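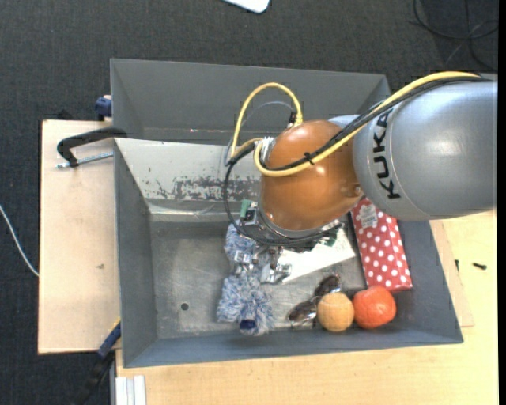

Bei mir waren die Linsen nach vier Stunden in der Kochkiste noch hart, schreibt Seo-ah Hyun, und der Topf war nur noch lauwarm, obwohl ich zwei Wolldecken darum gewickelt hatte. Was mache ich falsch?

Vermutlich war der Topf zu leer. Ein großer Topf, der nur zu einem Drittel gefüllt ist, hat zu wenig Masse, um die Wärme zu halten. Die Luft über dem Essen kühlt rasch ab, und der Deckel gibt sie nach außen weiter. Für kleine Mengen einen kleinen Topf nehmen und ihn mindestens zu drei Vierteln füllen. Das macht mehr aus als eine dritte Decke.

Weil zur Kochkiste öfter Fragen kommen, folgen die wichtigsten Punkte noch einmal gesammelt.

Die Kiste

Unsere Großmütter nahmen eine Holzkiste mit Deckel und stopften sie mit Heu aus. Das funktioniert heute genauso. Wer kein Heu bekommt, nimmt Holzwolle, zerknülltes Zeitungspapier oder alte Federkissen. Wichtig ist, dass die Schicht unten, oben und an den Seiten etwa handbreit ist und keine Lücken hat. Unten wird gern gespart, dort geht aber viel Wärme verloren, wenn die Kiste auf Fliesen steht.

Heu muss ganz trocken sein und wird nach einer Saison ausgetauscht. Riecht es muffig, kommt es sofort weg. Ich nähe die Füllung in zwei Bezüge aus altem Bettzeug ein, einen Ring für die Seiten und ein flaches Kissen für oben. So fällt nichts in den Topf, und die Bezüge lassen sich waschen.

Der Topf

Am besten geeignet ist ein schwerer Topf mit dicht schließendem Deckel und kurzen Griffen. Lange Stiele passen nicht hinein und lassen Wärme ab. Ich benutze einen emaillierten Gusstopf von Drondolex, den es bei Ahn im Ausverkauf gab. Ein dicker Edelstahltopf tut es auch. Dünne Aluminiumtöpfe kühlen schnell aus, wenn man auf dem Weg zur Kiste trödelt.

Die Kiste steht am besten gleich neben dem Herd und wird geöffnet, bevor man den Topf von der Platte nimmt.

Ankochen

Das Essen muss durch und durch kochen, bevor es in die Kiste kommt. Ein paar Blasen am Rand reichen nicht. Bei geschlossenem Deckel kochen lassen, dann vom Herd direkt in die Kiste stellen und nicht mehr hineinschauen.

Reis: fünf Minuten ankochen, eine gute Stunde in der Kiste.
Haferbrei aus Grütze: fünf Minuten ankochen, über Nacht stehen lassen und morgens noch einmal aufkochen.
Kartoffeln in der Schale: acht Minuten ankochen, knapp zwei Stunden in der Kiste.
Linsen, ungeschält: eine Viertelstunde ankochen, drei Stunden in der Kiste.
Graupensuppe: eine Viertelstunde ankochen, drei bis vier Stunden in der Kiste.

Weiße und rote Bohnen gehören vorher über Nacht ins Wasser. Danach das Einweichwasser weggießen, mit frischem Wasser aufsetzen und auf dem Herd fertig kochen. Rohe und halbgare Bohnen sind giftig, für die Kiste nehme ich sie deshalb nicht.

Weniger Wasser

In der Kiste verdampft fast nichts. Wer nach einem normalen Rezept kocht, bekommt eine zu dünne Suppe. Bei Graupen nehme ich auf 200 Gramm etwa ein Glas Wasser weniger als sonst, bei Eintopf mit 300 Gramm Wurzelgemüse ebenfalls. Salz und Essig gebe ich erst am Ende dazu. Mit Essig bleiben Hülsenfrüchte hart, auch wenn alles andere stimmt.

Temperatur prüfen

Ein einfaches Küchenthermometer ist die Anschaffung wert. Mein Linseneintopf hatte nach der ersten Stunde 88 Grad. Sinkt der Wert unter 65 Grad, kommt der Topf zurück auf den Herd und wird richtig aufgekocht. Bei Fleisch bin ich strenger: kleine Stücke, lange ankochen, beim Herausnehmen messen und vor dem Essen noch einmal aufkochen. Hackfleisch und ganze Braten mache ich gar nicht in der Kiste. Reste gehören nach dem Essen flach ausgebreitet in den Kühlschrank. In der Kiste abkühlen lassen darf man sie nicht, dafür hält sie zu lange lauwarm.

Nach dem Kochen

Kissen herausnehmen und offen trocknen lassen, im Dezember am besten in der Nähe der Heizung. Auch wenn sich der Stoff trocken anfühlt, sitzt innen oft noch Feuchtigkeit. Den Deckel der Kiste bis zum nächsten Mal offen lassen. Gegen Gerüche hilft ein Schälchen Natron über Nacht.

Tae-yang Yook fragt, ob auch ein Schlafsack geht. Ja, wenn er dick ist und man ihn nicht mehr braucht. Ein Geschirrtuch um den Topf wickeln, damit der heiße Rand den Kunststoff nicht anschmilzt, und den Topf gerade stellen. Suppe im Schlafsack bekommt man schlecht wieder heraus.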